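Cookie notice: we use cookies to keep you logged in and to remember which threads you've read. OK / Settings

Best footwear for hut-to-hut walking, once the boots come off?

Posted in September by wombatgully

Hi all! Booked the Sundora Track with my sister and we are beside ourselves. It's 4 days, three nights in huts, and the booking page says boots off at the door, no exceptions. What do you wear inside and for the dash to the loo at night? I was going to take old runners but they weigh a tonne. My pack is already heavier than I'd like and I haven't put the food in yet.

2 answers

Answer from ridgetop_rambler

Oh you lucky things, that second hut is my favourite place in the state! Go for the sunrise, even if you hate mornings.

Take slides. I swore by thongs for years, but you can't wear thick socks with them and by the second night you will want thick socks (the Nevico hut sits at 1,000 metres and the stove is tiny). Slides go on over anything, you can kick them off half asleep, and they dry on a rock at lunch. Put yours on the kitchen scales before you decide. My old pair came in at 312 grams, which I was happy to carry, and a mate's fancy camp shoes were a good bit more.

Two things I'd look at in the shop. First, the sole: a thick foam one is lovely after a long day but it's bulky, so it'll probably live on the outside of your pack. A flatter one slips down the back beside the sleeping mat. Second, the strap. Try them on in your hut socks, not bare feet! Wide strap, bit of room, and you're set.
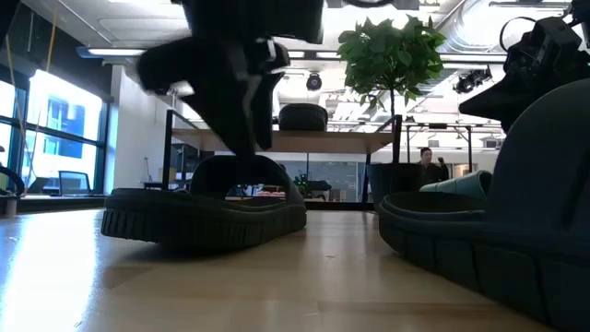
Chunky black slide, seen from the side.

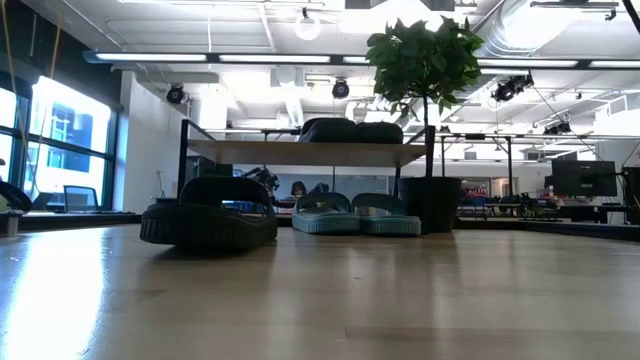
Whatever you get, clip them on with a proper carabiner. I lost one off the back of my pack somewhere below Trnka Saddle and spent the last night hopping to the water tank. Also bring a head torch with a red setting so you don't wake the whole bunk room, and earplugs for when everyone else forgets theirs. The tank water needs treating at the first hut but the sign is behind the door, so people miss it.

Have the best time, and please come back and post a trip report!

Answer from Turis_local

crocs. done

Also the Saturday shuttle from Turis fills up early so book that before you worry about shoes. It leaves from behind the bakery, not the info centre, the website still has the old stop. Bakery opens at 6 and the cheese and veg pasties travel really well, I had one on day two and it was still beautiful.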